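March
By Rowena Macaraeg

I have a drawer in my kitchen that I couldn't open for most of the winter. You know the kind, you pull and it comes out two inches and then something inside stands up on its hind legs and jams against the frame. I was getting potholders out of it with a butter knife. So one evening I finally yanked the whole thing out, tipped it onto the floor and started over, and I've been on a bit of a tear ever since (my poor family).

First tip, and it's the one I keep telling people: don't buy organizers before you've emptied the drawer. I did this two years ago and ended up with 34 dollars' worth of clear plastic trays that fit nothing I own. Empty it, wipe it, live with the pile for a day or so, and then see what shape your stuff is. Mine is mostly long and flat. The trays were all little squares!

Second, gift boxes. Any sturdy box with a plain inside is worth hanging on to, and the lid makes a second, shallower one. I measure the inside of the drawer with a strip of paper, hold the paper up against my boxes and pick whatever comes closest. If it slides around, a folded bit of shelf liner underneath stops it.

Do your sorting on a table with a cloth on it, too. Small things don't roll, nothing gets scratched, and when you're done you carry the cloth outside and shake off the crumbs.

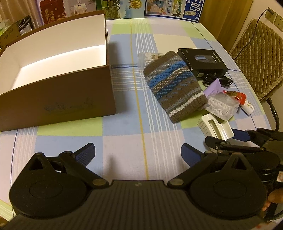

Sorting in progress, with the box on the left waiting to be filled.

Now, knitted things. I have a lot of them because my neighbor Grímur Bisgaard knits the way other people snack, and I can't say no. Dishcloths, coasters, a tea cozy shaped like a hen. Cotton ones go in with the towels on warm. Wool ones get a bowl of cool water and a drop of dish soap, a gentle squeeze, and then I roll them up in a bath towel and stand on it. Dry them flat! I hung a wool potholder on a hook once and it's now long enough to be a scarf.

If a cloth smells sour even after washing, boil a kettle, put a spoonful of washing soda in a bowl and let it soak until the water's cool. Cotton only, please. I got this from my aunt in Kendstead and it has saved more dishcloths than I can tell you.

For the stains on the tablecloth itself, I go at grease with plain dish soap while the cloth is still dry, rub it in from the back, and leave it for an hour before it goes in the machine. Candle wax gets an ice cube and then the edge of a spoon. Berry juice, boiling water poured through from a height, over the sink, with your sleeves rolled up. Check that the colors can take it first, on a corner.

Oh, and label the end of the box, the part you'll be looking at when the drawer's half open. I wrote mine on the lid and then put the lid in the basement.

Next on my list is the spice shelf, which has three open jars of cumin on it.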